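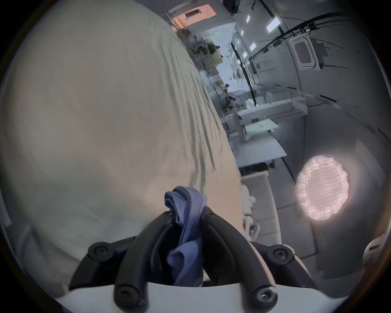

# Chapter 7: Cloth and Colour

Pull at the hem of whatever you're wearing and look closely at the edge. You'll find threads going over and under each other, or a chain of tiny loops if it's a T-shirt. Somebody worked out how to do that thousands of years ago, with plant stems and a few sticks, and we've been fiddling with the idea ever since. I think it's one of the best stories in the whole history of making things, and we get a full chapter to spend on it!

We'll begin with fibre. Cotton comes from the fluff around a seed, linen from the stalk of the flax plant, wool from a sheep and silk from the cocoon of a moth larva. Each behaves in its own way. Wool stretches and springs back. Linen creases if you so much as look at it, but it's wonderfully strong, and stronger still when it's wet. A single silk cocoon can be unwound into one unbroken filament hundreds of metres long (try to picture that coming out of something the size of a peanut).

Fibres on their own are no use for a shirt, so they have to be twisted into yarn. Take a pinch of cotton wool, pull it out gently and roll it between your fingers as you go. Before you twist it, it comes apart with hardly any effort. Afterwards you can tug on it quite hard, and the harder you pull, the more the fibres grip one another. Spinning is that same small trick repeated for hours on end, and before the spinning wheel it was done with a weighted stick called a spindle.

Then there's colour, my favourite part. Blue was prized in many places, and the plants that give it, indigo and woad, don't give it up easily. The cloth comes out of an indigo vat a yellowish green and turns blue as the air reaches it, right there in front of you. The first time I saw it happen I dropped my tongs.

### Before you start

You'll need your notebook, a magnifying glass and 3 scraps of fabric from home, as different from each other as you can manage. Old tea towels, a worn-out sock and the lining of a coat would do nicely. Please ask before you cut anything up.

### Words to watch for

**Warp:** the threads held tight on a loom, running lengthwise.

**Weft:** the thread that travels over and under the warp.

**Mordant:** a substance that helps a dye hold on to the fibre.

**Selvedge:** the finished edge of a woven cloth, which won't fray.

### 7.1 The weavers of Ladcombe

Our first case study is a weaving shed in the river town of Ladcombe, where Esperanza Whitfield learned to set up a loom from her grandmother. A blanket there might begin with 300 warp threads, every one of them passed through its own small eye by hand. She kept a diary of her first winter at the loom, and we'll read from the February pages, when she had threaded the whole thing in the wrong order and had to start again.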